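Keeping the kids' tablet and games from taking over the house

Quick notes, adding to these as I go. Two kids, one tablet, one old phone that only does games now. Most of this I learned by getting it wrong.

Before you hand over any new game, open it yourself and play ten minutes. With the sound on. If the music makes you want to leave the room now, it will be worse at 6 in the morning.

Turn on airplane mode and see if it still runs. Lots of the puzzle and coloring ones do fine. The ones that sit there spinning, I delete before a car trip.

Purchases: password for every single one, not "every 15 minutes". That setting cost us 40 dollars in gems in February. Got it refunded but it took three emails. Check it again after a system update, ours went back to the default once.

Storage. Kids games are huge. Ours had 351 photos of the ceiling on it plus a drawing app that saved every scribble. Clear those first, before you start taking games off. And check if progress is saved to an account. Joris lost a whole farm, lots of crying, my fault.

Put all the games in one folder on the first page. Everything else goes on the last page. Little ones don't swipe that far, at least not until they're four or so.

Fingerprints and jam: microfiber cloth, barely damp, power off. No window spray, no kitchen wipes. For the crack between the case and the screen use a dry soft toothbrush. Take the case off and wash that in the sink with dish soap, let it dry overnight before it goes back on. 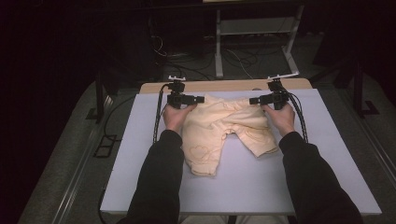
Charging happens in the kitchen, never the bedroom. We have a dish rack standing up on the counter, the cheap wire kind, and the tablet and phone slot right in like plates. Cords come up thru the back with a bread clip on each one, name written on the clip. Works better than the charging station I paid for.

Headphones. Get the ones with a volume limit and then test them, put them on your own head. One pair we had was way too loud even on the "kid" setting. Hang them on a cup hook under the shelf so the cord doesn't get chewed or stepped on.

Time limits: kitchen timer beats the built in one at our house. The built in one just kills the game mid level and then you have a meltdown. With the timer they hear it ring and get to finish the round. One round. Marloes Groen down the street does it by song, three songs and then off, also good.

Match the screen stuff with real stuff when you can. Memory game on the tablet, then the same game with jar lids on the floor, stickers inside. Sorting game, then let them do the silverware drawer (take the knives out frist). Mine will do the drawer longer than the app.

Puzzle pieces and game cards go in zip pencil pouches, one per game, picture from the box cut out and taped on front. Boxes go in the recycling. Saved me a whole shelf.

Old phone with a bad battery, keep it plugged in only when you're in the room, and if the back starts to bulge stop using it and take it to battery drop off. Not the trash.

More later, still have to write up the controller cleaning.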